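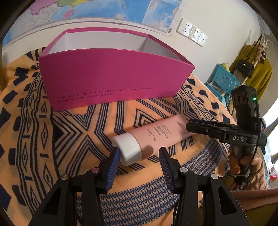
Should a small parcel ordered from abroad pay the same tax as one bought down the road? I think it should, and I'm glad governments are finally getting round to it.

For years, low-value imports have slipped past customs duty in much of the world. The idea was sensible enough when a foreign parcel was a rare treat and checking it cost more than the duty would bring in. Now they arrive by the planeload, and the shop on the corner pays for that old kindness every single day.

Take Kosalska, a gift shop in Oveck that I love dearly. It brings in stock 600 pieces at a time and pays duty on the lot - then watches the same goods sold online, sent singly, with nothing added. On one order last August the duty came to £188. That's a good few hours of wages!

Critics say shoppers will suffer. A bit, yes. A charge of £2 a parcel would sting on a cheap pair of socks, but I'd happily pay it to keep a high street worth walking down. And please, let's have one simple rate, collected at the checkout, with no nasty card through the door asking for a handling fee. Get that right and I'll be cheering from the pavement.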